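Malell opens its folding software to outside labs

Thu 18 February - Malell, the small software firm that has spent the winter teaching pairs of low-cost robot arms to fold laundry, has released the planning and control code behind that work, and anyone with two arms, a table and a few old T-shirts is welcome to try it.

The package is called Wutadon, and it covers the part of the job that sits between the cameras and the motors. It takes in the views from the wrists and from overhead, works out where the edges of a garment lie, proposes the next fold and then keeps both arms moving together so that one doesn't tug while the other is still reaching. The first version went to a handful of friendly labs in November, and the one out this week is a good deal tidier, with an installer that finishes without anybody having to edit a settings file by hand (a small mercy, as those early testers will gladly tell you).

Hamidreza Fallahi, who leads the project, has the patience of a man who has watched a great many sleeves come up short. He was kind enough to spend most of an afternoon talking us through it, and he kept coming back to the same point, that cloth is hard for software because it never holds the same shape twice. "A box is a box," he said. "You find the corners and you're done. With a shirt you have a guess, and then you touch it, and now you need a new guess."

So Wutadon guesses often. Older versions planned a whole fold from start to finish and then carried it out, which worked nicely until the collar slid. The new planner looks only a short way ahead and checks itself 30 times a second against what the wrist cameras report. If the fabric has shifted, the rest of the path is redrawn while the arms are still in motion.

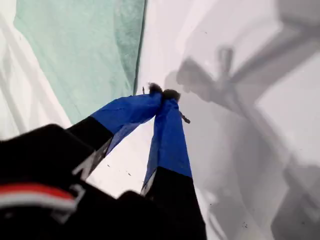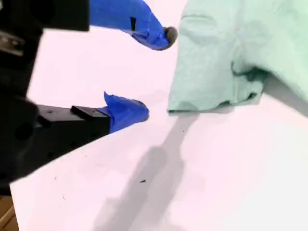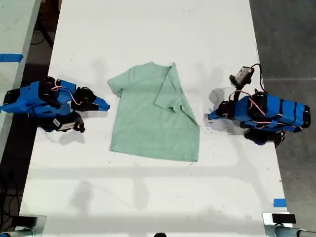
The perception side was trained on 800 recorded folds, all of them made by people steering the arms by hand, and Fallahi is quick to say that the clumsy ones have been every bit as useful as the smooth ones. The team left in the missed grabs and the second tries, and the software seems to have picked up from them a sense of when to let go and start over. He'd like to see that number grow, and part of the reason for the release is the hope that other groups will send their own recordings back.

Shadows have been a long-running headache. An arm leaning over a bright table throws a dark shape right next to the fabric, and for a while the edge finder was quite fond of mistaking one for the other. The fix, which took the better part of two months, was to let the software work out where each arm's shadow ought to fall from the joint positions and trust that patch of the image a little less. It still gets fooled now and then when there's a second lamp in the room, and the release notes say so plainly.

There is also a replay tool, which may end up being the piece most people use first. It lines up the camera views with the planned path and the path the arms really took, and lets you step back and forth through a run until you find the moment things went wrong. McIver, a two-person outfit that builds fixtures for teaching labs, has been using it since the early version and contributed the timeline view. Bovico, which runs a commercial laundry and has been lending the team its practical advice, asked for the plain-language log that sits beside it, so that someone who doesn't write code can still follow what the arms were trying to do.

Nothing here is ready for a laundry floor, and Fallahi was cheerful about that too. A simple T-shirt fold takes 52 seconds at present, and long sleeves are supported only in the loosest sense of the word. Trousers are next on the list, then towels with a heavier weave, and after that he hopes to have a go at picking a single garment out of a pile - a problem he described, with real fondness, as "the fun one."

Wutadon can be downloaded free of charge from the Malell website, along with a setup guide and a small set of sample recordings for those who'd like to try the replay tool before they have any arms of their own. Questions and bug reports can be sent through the project's support page.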